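Gripper trial, progress report to Plornura
2018-05-25
Prepared for Huiling Cui

Hi Huiling,

You asked for the short version this time, so I'll try! We're past the halfway point on the finger comparison and I'm feeling a lot better than I did in my last note. The Flumeo fingers and the Slaoui fingers have both been through the padlock task, and we've logged 228 attempts between them.

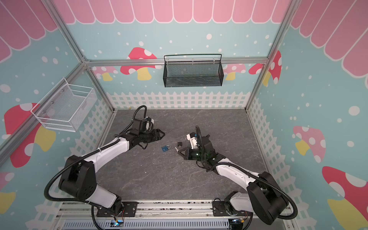
Keys are still what separates the two sets. A big part has plenty of surface to grab, so both sets cope, but a key is thin and it likes to twist the moment it touches anything. Holding a little silver key out sideways toward a blue padlock, the way the right arm is doing, is the pose I care about most, and it's where the Flumeo fingers do their best work. They've managed 77 clean insertions so far. Slaoui is behind, though Kha Nông thinks softer pads would close the gap (I'm inclined to believe him — he was right about the wrist brackets).

We lost two days to the controller. The Plitia update changed how closing force gets reported, so our old limits meant nothing and I had to redo them by hand. Annoying, but it's done, and the new numbers are easier to compare.

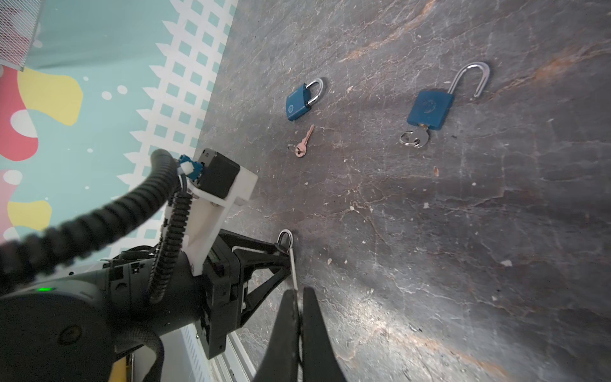

Kha also wants to move the wrist cameras a bit farther back, and I'd like to let him try it before we lock anything down. The calibration takes a morning each time, so I've only budgeted for one change.
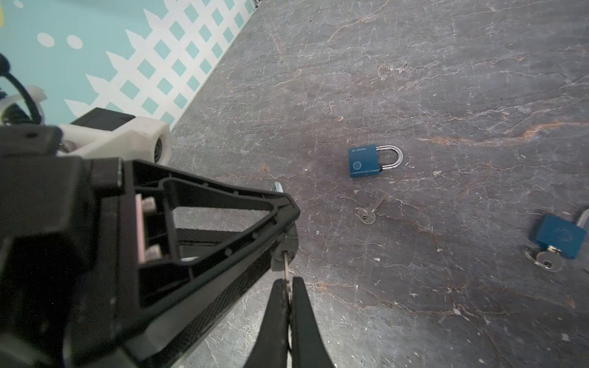 Wrist camera view, key in the gripper and blue padlocks on the work surface.

Still to do in May: nine more sessions with the softer pads, then the write-up. Spending is on plan. The one thing I need from you is a yes or no on the spare finger set — a quick email is fine.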